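Prirkley Street, the back bedroom

Sun 6 June

The house on Prirkley Street has 158 photos in its album so far, and most of them are of the kitchen. This page is for the back bedroom, which we left until the cooler weather. It is the smallest of the bedrooms, and until this autumn it was where everything went that had no other home. The pages for the hall, the laundry and the front room are linked from the main gallery.

Only one picture has been put up here. The others from the room will go on the page in September, when the wardrobe is done. The notes for them are below, so that anyone following along can see the order we worked in.

Before the clothes

The bed came first because we needed it as a table. Everything on it was taken off, the blanket was shaken out in the yard, and it went back on flat with the corners tucked under the mattress. A flat bed is a good height for folding if you are not tall. Anyone over six feet will want to use the kitchen bench instead and carry the piles through.

The bedding that was not in use was folded and stacked at the head of the bed. We had meant to put it in the top of the wardrobe, but there was no room there yet, and it was easier to leave it where it would not be knocked over.

The folding

T-shirts were done one at a time. Lay the shirt out, smooth it from the collar down, bring each side in to the middle, then fold up from the hem. Dark ones were done together and light ones together. Plain black shirts are the hardest to sort afterwards, as they all look the same once folded, so we turned the collars to face out.
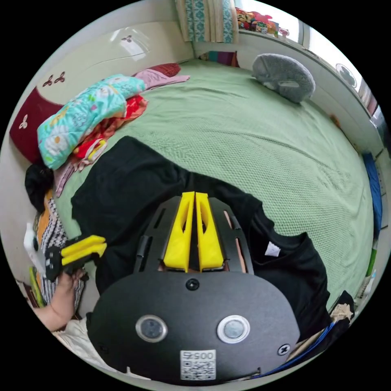 Black T-shirt laid out flat on the light green blanket, with the folded bedding and pillows against the headboard.

The toys on the window ledge stayed where they were. They had been sorted on another day and there was no point in moving them twice. The same goes for the gray pillow shaped like an animal, which lives on the bed and goes back to it whatever else happens. The curtain is teal and white and will be taken down and washed when the weather allows.

The window gets good light in the morning and very little after lunch, so the folding was kept to the mornings. It took two of them. We did 60 pieces in all, counting socks as pairs, and we know the number only because the drawers were labelled afterwards and the labels had to be right.

The drawers

Each drawer has a strip of masking tape on the inside edge with the contents written on it in pencil. Tape on the outside looks untidy and tends to lift. The top drawer is socks and underwear, the next is T-shirts, the next is pyjamas, and the two at the bottom are for jumpers and anything wool.

The runners on the second drawer were stiff. Rubbing a candle stub along them fixed it. This is an old chest bought at the Plunbridge market, and all five drawers are a slightly different size, so they have to go back in the order they came out. We put a number on the back of each one in marker before we started, and I would do that with any second-hand chest.

The spare bedding

Blankets that are not needed until next winter were packed in two zip bags from Varkitz, the large size. They hold a double blanket each with some room to spare. The bags are clear on one side, so no label was needed. Pillows were not packed, as they go lumpy if they are squashed for months. They were aired on the line and put back on the bed.

Anything torn or too thin went into the rag bag for the garage. Odd pillowcases were kept for storing sheets: fold the sheet set, put it inside one of its own pillowcases, and the whole set stays together on the shelf. We have done this in the hall cupboard for years and it works well enough.

Still to do

The wardrobe has a shelf that sags in the centre and needs a batten under it before anything heavy goes up. The timber has been bought and is in the garage.

The walls need washing down, and there is a mark near the door that may need paint. We have half a tin of the old colour, though it has been open a long while — it may have to be matched at the hardware shop.

The rug is at Thaweesak Carpet Care and will be ready at the end of next week. It will go down the side of the bed, with the fringe turned under so the door clears it.

Next in the gallery: the hall cupboard, shelves and hooks.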